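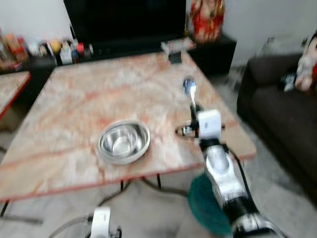 Gripper trials at Werholm: gallery

Werholm is our name for the home test setup, a two-arm rig that we run in furnished living spaces. This page collects notes and pictures from the gripper comparison. The question was a simple one: which of four grippers should stay on the arms for tableware tasks. The task list was short. Pick up a spoon, hold it upright, put it in a bowl, take it out again, and set it down on the table without dropping it.

The bowl is round stainless steel with a wide rolled rim. The spoon is also metal. We picked shiny things on purpose, as they give both the cameras and the fingers more trouble than plastic ones do.

Last updated 2021-12-11.

The grippers

Bodia A – two parallel fingers, short stroke, hard pads. This was on the arms when we started, so it is the baseline for everything else on the page.

Bodia B – the same body as the A with longer fingers and a softer pad. It uses the same mount and the same cable, and it can be swapped without recalibrating the wrist.

Plova – a compact parallel gripper with a wider opening. It closes more slowly than either Bodia. The fingertips can be changed with a small hex key.

Vitale – three fingers, self-centering. Good on cups and jars. We had doubts about it for spoons and tried it anyway.

How the trials were run

Each gripper got 116 attempts at the full spoon task, split between the left and right arm. An operator drove the arms with the handheld controllers and saw only the head camera view, with no looking over at the table. If the spoon hit the floor, the attempt counted as a miss. If it slipped in the fingers but stayed off the table, we wrote it down as a slip and carried on.

The spoon started flat on the tabletop, with its handle toward the robot for half the attempts and away from it for the rest. The bowl stayed on the left side for all of them. Finger force was set once per gripper and then left alone.

Notes by picture

Spoon held upright, right arm. The handle is gripped just above the white housing, with the oval end of the spoon pointing up and away toward the back of the table. A low grip like this leaves most of the spoon above the fingers, so any twist in the handle shows up as a lean at the top. We used the lean as a quick check on how firm a hold was before moving to the bowl.

Same picture, the tabletop. Pink and white marble pattern, with the shadow of the gripper on it as a dark, long shape. Operators told us they used the shadow to judge height on the way down to the spoon. It helped when the lamp was behind the arm and did very little under flat daylight. We have added a fixed lamp to the setup list for the next round.

Same picture, the steel bowl. The inside throws back bright gray highlights. The depth camera we tried in July lost the inner surface of this bowl on most approaches, and we went back to plain color video for the operator view. Depth is still recorded but is not shown.

Results in short

Bodia A picked up the spoon reliably but let it rotate. The hard pads touch a thin handle along a narrow line, and the heavy end wins.

Bodia B had the fewest slips of the four. The longer fingers also made it easier to see what was being gripped from the head camera. Pads showed wear after roughly 600 closings and had to be changed before the second half of the left arm trials.

Plova did well once we fitted the narrow fingertips. With the stock tips it could not get under a spoon lying flat, and operators ended up pushing the spoon across the table. The slow closing was less of a problem than we expected.

Vitale was the best at lifting the bowl by its rim and the worst at the spoon. Three fingers closing on a flat handle tend to roll it. We stopped the flat pickup trials early on this one and finished the count with the spoon leaning on the bowl.

Controllers

We ran two controller mappings along with the grippers. In the first, the trigger sets finger position directly. In the second, the trigger starts a close and the gripper stops at the force limit. Operators new to the rig did better with the second. Those with more hours on it preferred the first, mainly for letting the spoon down slowly instead of releasing it all at once.

Still to do

Cable routing on the wrists needs another look – the arms lose some roll when the cable pulls tight near full reach.

Repeat the spoon task with a thinner handle. Bodia B and Plova only.

Try a damp spoon and a damp bowl.

Bodia B stays on both arms until those trials are finished.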